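Why Did the Gripper Drop the Cup?

Robots make mistakes. When one does, people have to find out why before the robot goes back to work. Here is how that happened with a gripper called Zekia.

A gripper is a robot's hand. Some grippers can also be held by a person. The person picks things up with it, and a camera on the gripper records each move. Later, a robot uses those recordings to learn the same job.

Zekia was learning to put plastic cups on a shelf. One Sunday in June, it started to drop them. It closed too early, pinched the rim, and the cup fell. Out of 100 tries, it dropped 40 cups.

Kenneth Swanson stopped the test. That is the first rule when a machine acts strangely: stop it, and keep your hands away until the power is off. A gripper can pinch fingers as easily as it pinches a cup.

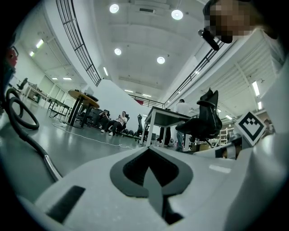
Next, Kenneth and Donnie Hepburn looked for the cause. The motor was fine. The cable was fine. Then they watched the recordings, and in number 281 they saw the problem.

Many grippers carry a black-and-white square called a marker. It looks a bit like a puzzle made of blocks. A computer uses the marker to work out where a thing is and which way it is turned. Zekia's marker had a loose screw, so it had tipped a tiny bit to one side. The computer thought the gripper was closer to the cup than it was.

Donnie tightened the screw. The recordings made with the tipped marker were thrown out, and new ones were made. Now someone checks the screw every morning before the power goes on.

Words to know

Fault: something in a machine that is not working as it should.
Marker: a pattern that a computer can find easily.
Recording: pictures and movements saved to use later.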